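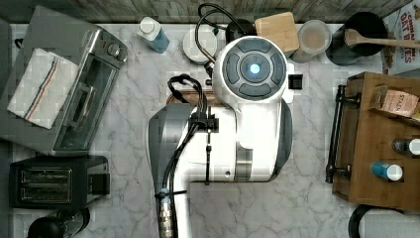

Somitz Listening Bench

Seats four, or three who haven't met. The Somitz is a gallery bench with a transducer under each place, so visitors take in a sound work through the backs of their thighs, as several artists have now requested in writing.

Designed by Kiprono Kirui for the Jeltby sound art weekend, where one visitor stayed through all 12 loops of a piece about drainage and asked for the catalogue.

Channels: 4, separately addressable
Longest loop: 600 seconds
Hire: 6 weeks minimum, delivery extra
Finish: grey, or the other grey

Works with the Flivard player (not included, never has been). Please don't stand on it, even for performance. For February bookings write to Dale Charbonneau, who replies after lunch.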